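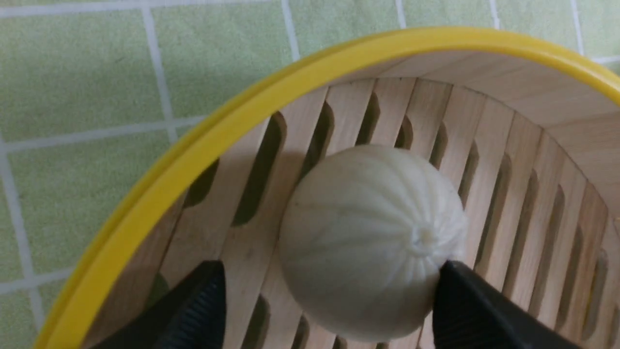 **Gondelano buns** are soft, round steamed buns from the hill town of Gondelano, where they have been eaten at breakfast (and very often again at supper) for as long as anyone there can remember. The dough is a plain one of wheat flour, yeast, warm water and a little sugar, left to rise under a cloth until it has doubled in size.

## History

The earliest known recipe is in a household notebook kept by Solange Hamel, a baker's widow, who made the buns for the February fair and sold them from her kitchen window. Her notebook runs to 447 pages, a good many of them given over to soups.

## Preparation

The risen dough is shaped by hand, rested for 10 minutes, and steamed over simmering water for 16 minutes with the lid kept firmly on. Cooks in the nearby village of Pruken like to add a spoonful of lard, which gives a richer and slightly heavier bun, and families there can argue about it very happily for a whole evening. Leftover buns keep for 4 days and are lovely sliced and fried in butter.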